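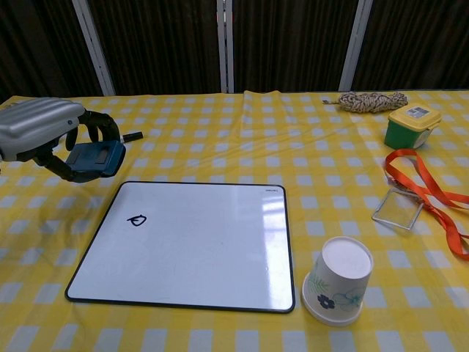
Figure 2. Marker pick on the checkered cloth, gripper open, whiteboard in front.

Papers > Manipulation > Wisulero > Section 4
Print this page | E-mail this page
Search this site Go

4.2 Soft-surface trials

Policy trained on 995 demos, all from the Plistden bench. Tablecloth left wrinkled on purpose. Marker colour fixed (black), clutter re-placed by hand between runs. Up to 2,000 control steps per trial, then timeout. Of 191 marker trials most failures were at finger closure, not approach; fingers catch the cloth and the marker rolls. Same behavior class as Husar, tho their surface was rigid. Lowering the closing speed helped a litle. Centring error not modelled, see 4.3.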